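FULNESS: Interim report to Enesska

Prepared by Vija Vaher, project lead
Dec 29, 2018

Status: on schedule, with one work package delayed

Scope of this report

This report covers the second period of the Fulness project, which studies how flour type and portion size affect how long people feel full after a small bread meal. It should be read with the first interim report, which sets out the recruitment method and the ethics approval. Spending is reported separately on the standard form.

Work package 1: Flour supply and storage

Gimasora delivered the full order of wholemeal and white wheat flour in October. Both flours came from a single harvest, as agreed, and were held in sealed bins in the dry store. Moisture was checked on arrival and again before each baking day. The white flour stayed within the agreed limits throughout. One bin of wholemeal drifted above the upper limit and was withdrawn before use. The lid seal was found to be worn and has been replaced.

The barley flour was not delivered. The supplier reports a fault in its cleaning line and has offered a later date. Barley bread has been moved to the next period and the order of the tasting days has been changed to suit. No extra cost is expected.

Work package 2: Survey

The postal survey on bread-eating habits is closed. Forms were sent to 974 households and 600 usable forms came back. Forms with more than one page missing were left out. Replies from older households are over-represented, as they were in the pilot, and the results will be weighted by age before they are used.

Two findings affect the rest of the project. Most people who replied eat bread at breakfast and again in the early evening, with little in between. The tasting sessions had been planned for late morning and will now be split between an early and a late sitting. Secondly, many people judge a portion by the piece and not by weight. The portion card has been redrawn to show whole rolls, half rolls and slices, with the weight printed underneath.

Work package 3: Product range

The range now has three product groups: pan loaves, baked rolls and steamed buns. The loaves and rolls are made by the Ķēniņš bakery to the project recipe. The bakery has asked for a longer resting time for the wholemeal dough and this has been agreed. A change sheet is attached to the recipe file.

Steamed buns were added after the first review, when the advisers asked for a product with a soft surface and no crust. Crust slows chewing, and chewing time has to be recorded separately from flour type if the two effects are to be told apart. The buns are prepared in small batches in an electric steamer. Dough weight is fixed at 35 g per bun and steaming time is logged for each batch.

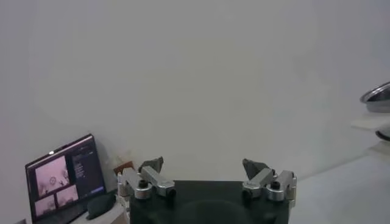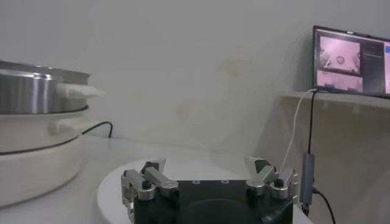
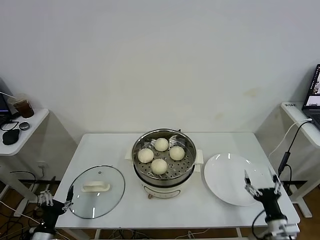
Work package 4: Tasting sessions

The first block of sessions is complete. People were asked to eat a fixed portion, then to mark how full they felt on a printed line at set times during the morning. Drinks were limited to still water. Attendance was roughly as forecast, although several people missed the last mark on the sheet. A reminder will be sent by text message in the next block.

Early figures suggest a small difference between wholemeal and white rolls of the same weight. The spread between people is wide and no claim should be made at this stage. The steamed buns have not yet been included in a full session, so no comparison with the crusted products is offered.

Risks and changes

Late barley flour: moderate risk. If the new date is missed, barley will be dropped and the budget line returned.

Missing marks on tasting sheets: low risk, provided the reminder works.

Uneven age profile: low risk, handled by weighting.

Work planned for the next period

Finish the weighted survey tables and send them to Enesska for comment.
Run the second block of sessions with early and late sittings.
Include steamed buns in the session plan.
Check bin seals before each delivery.

Decision requested

Enesska is asked to approve the move of the barley work into the next period. A reply before the bakery timetable is fixed would allow the present baking slots to be kept.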